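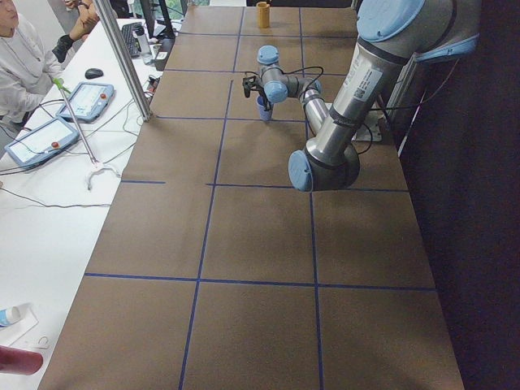 Robot arm beside the taped table

Print this page | E-mail this page

4. Setting Up Your First Case File in Tikgate

Time to build a case! Once the client list is in, a personal injury file goes together fast, and it's a great feeling to see the deadlines fill in by themselves.

1. Open Matters and choose New.
2. Pick the Injury template. It comes with 44 document slots, and you can hide any you don't use.
3. Enter the date of injury, then the date you were hired. 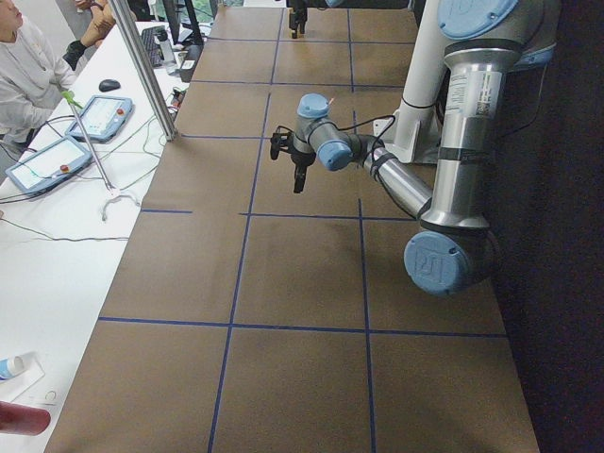
4. Choose the court. Vundeteck calendar rules load on their own (this is my favorite part!).
5. Check every deadline against your local rules.

CAUTION: Tikgate does not know about tolling agreements. Enter those by hand.

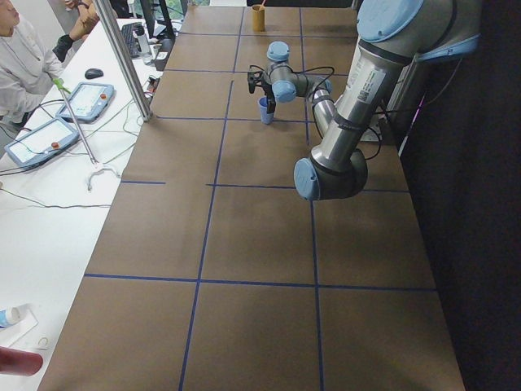 Gripper holding a light blue cup

6. Drag medical records into the Exhibits tab. Uploads stop at 229 pages per file, so split the big ones first.
7. Click Lock when the complaint is filed.

NOTE: Locked files can still take notes and time entries.

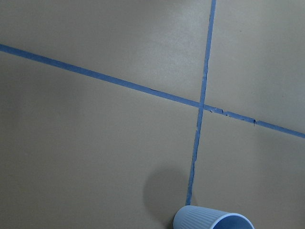 Cup and crossed blue tape

Related items
Importing contacts from Talpur
Section 5: Tracking liens
Prornitum billing codes, April update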